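How I Hem Blackout Curtains Without Losing My Mind

I've hemmed a lot of curtains in the last few years, mostly because we moved to a rental in Sandcombe where every window is a different height and not one of them matches anything sold in a store. Blackout fabric scared me the most. It's thick, it's slippery on one side, and every pin you stick in it leaves a hole that stays forever. But once you know its little habits it's pretty easy, and you can do a pair in an evening.

What you need

A sewing machine (mine is nothing fancy), a size 90/14 needle, polyester thread, a box of sewing clips, a metal tape measure, chalk, and a long ruler. An iron too, and a thin cotton cloth to go between the iron and the curtain. If you don't have clips, get some before you start. I used clothespins for my first pair and they worked, sort of, but they're bulky and they kept catching on the edge of the table.

Hang them first

Please do this! Hang the curtains on the real rod, with the real rings or hooks, and leave them up for a couple of days. Heavy fabric drops a bit. My friend Wanting Wei hemmed hers the day they arrived and they were dragging on the carpet by the end of the week, so she got to do the whole thing over again.

While they're hanging, figure out where you want the bottom edge. I like mine half an inch off the floor. Measure at both sides and in the middle, since old floors are never level (ours drops nearly an inch from the door to the window). Mark each spot with chalk on the back.

Mark and cut

Take the curtain down and lay it flat, lining side up. A big table is great, a clean floor is fine. Join your chalk marks with the long ruler. That's your finished edge.

Now add your hem allowance below it. I do a 4 inch double hem, so I add 8 inches and cut there. A deep hem gives the curtain some weight at the bottom and it hangs so much straighter. If you don't have 8 inches to spare, a 2 inch double hem will do.

Cut one panel, then put it back up next to the other one before you cut the second. I know, more climbing. I've cut a panel short exactly once.

Press and clip

Fold the bottom edge up 4 inches, then up another 4, and clip every few inches. Low heat, cotton cloth on top, no steam. The coating on the back can get sticky if the iron is too hot — test it on the piece you cut off. 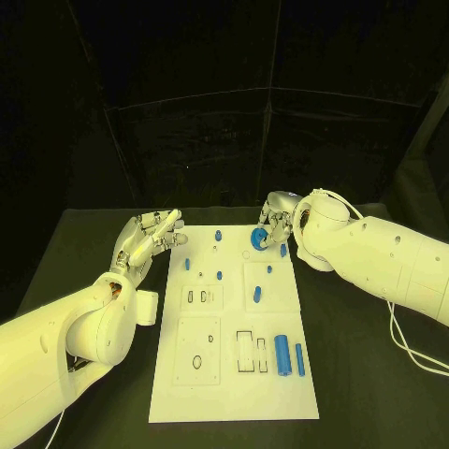
For the corners, open out the last bit of the hem and trim away a small rectangle from the inside layer, then fold it back. It takes out a lot of bulk and your machine will thank you.

Sew it

Set your stitch length to 3.5 mm. Short stitches punch too many holes close together and the coating can tear along the line like a stamp. Sew slowly with the lining side up, close to the folded edge, and take the clips off as you get to them. If the fabric sticks to the presser foot, put a strip of tissue paper on top and sew right through it, then rip it away after. Deming Bai taught me that one and I use it on vinyl tablecloths now too.

Backstitch at both ends, close up the sides of the hem by hand with a few ladder stitches, and hang the curtains up again. They'll look a little stiff at the bottom at first. I fold mine into even pleats and tie them loosely with a strip of the leftover fabric overnight.

Save the rest of the scraps, by the way. They make good draft stoppers.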